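**Ticket: Clusura gripper lets mugs tilt, Bundus gripper didn't**
Opened by Shobha Poojary, Jan 9, 2022

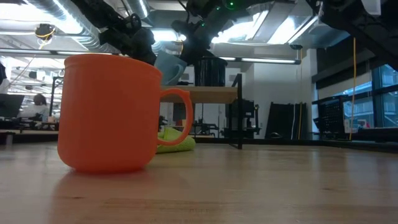
## What's going on

So I swapped the Bundus fingers for the Clusura set and reran the mug test, and now the pale blue mug hangs at a tilt in the grip! The orange one on the table is next in line, but I'm holding off until this is sorted. Same arm, same controller, same grip force (30, like before).

## Tried so far

- Re-homed the gripper. No change.
- Dropped the approach speed to 200. Still tilts (maybe a bit less?).
- Put on the softer pads from the Arumugam kit. Better on 4 of 7 picks, then back to tilting.
- Power cycled everything. Nope.

## My hunch

The Clusura fingers are shorter, so I think the tool offset is still the old Bundus one. I found a July config in the Flarkell folder and it has a different Z value. Can somebody tell me which is right before I overwrite it?

Status: open, waiting on the offset.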